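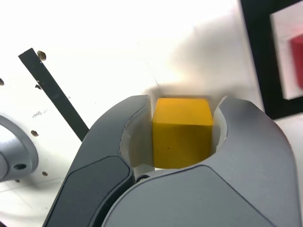 How do you paint small wooden cubes so the color comes out even and the edges don't chip?

Round the edges before anything touches the wood, seal the end grain first, and build the color in three thin coats with a light sanding between them.

## Materials

- Unfinished wooden cubes, hardwood if you can get it
- Sandpaper in 150 and 220 grit, plus a worn scrap of 320
- Clear water-based sealer
- Water-based acrylic paint, satin
- Flat synthetic brush, half an inch wide
- Wire rack or a strip of wood with finishing nails driven through it

The quantities below are for a batch of 41 cubes, one inch on a side. One 200 ml jar of paint covers that batch with some left over. If the cubes are for small children, check the label for a toy-safe rating, and don't use one-inch cubes at all for children under three.

## Preparing the wood

1. Lay a sheet of 150 grit flat on the bench. Hold the cube at 45 degrees and draw each edge across it four times.
2. Touch each corner to the paper with a rolling motion. Two passes are enough.
3. Go over all six faces with 220.
4. Wipe with a barely damp cloth and let the grain rise for an hour. Sand again, lightly.

A sharp edge holds almost no paint. The film pulls away from it while drying, and the first knock exposes wood.

## Sealing

Find the two end-grain faces on each cube — they look duller and more porous than the other four. Brush sealer on those, wait 20 minutes, then seal the whole cube.

## Color

Yellow covers poorly. Over bare pine it goes greenish, and over knots it goes brown. Put down one coat of white first, or mix a small amount of orange into the yellow. Till Rathjen uses one drop of orange to 113 drops of yellow, which is more exact than anyone needs, but his batches do match.

Paint five faces, set the cube on the nail points, and paint the sixth the next morning. Sand with 320 between coats. Dust specks in the last coat can be picked out with a needle while the paint is tacky; after that, leave them until it cures.

## Curing

Dry to the touch takes an hour. Full cure takes around two weeks at room temperature. Don't stack painted faces against each other before then — satin acrylic sticks to itself.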